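Salt in the Piano: A Memoir
by Assunta Fiore
Paperback, 86 short chapters
Publisher: Ezzat
Usually ships in 3 to 5 days

Assunta Fiore's mother bought a grand piano for a houseboat. The piano did not fit through the door, so the door was removed, along with a fair piece of the wall. Salt in the Piano covers the years that followed, most of them damp.

Fiore was meant to become a concert pianist. She became a tuner instead, mainly in self-defense, and her memoir is at its best among other people's instruments and the things they keep inside them (sheet music, love letters, one ham). The chapters on her father are quieter, and he would have liked them that way.

Readers who want a triumph at the end should know that there is a recital, and that it goes badly.

What early readers say

"I laughed on the bus and had to move seats." – Setsuko Morikawa

"Too much about felt. I finished it in one night." – Loan Từ

Also by this author: The Wrong Key (stories), back in stock in December after a long argument with the printer.
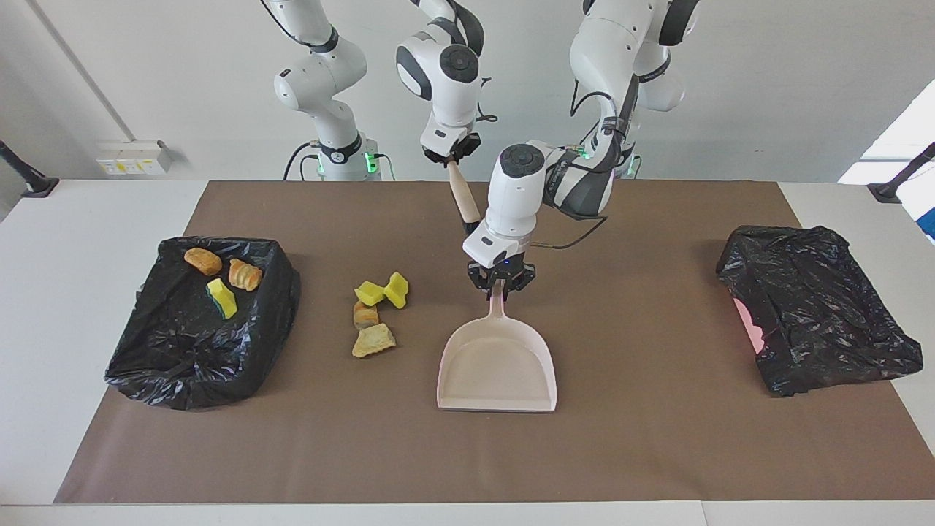 PLONBRIDGE, February 28, 2019

The first printing is 600 copies. Signed ones cost the same as plain ones – just choose "signed" at checkout. The author's handwriting can't be exchanged.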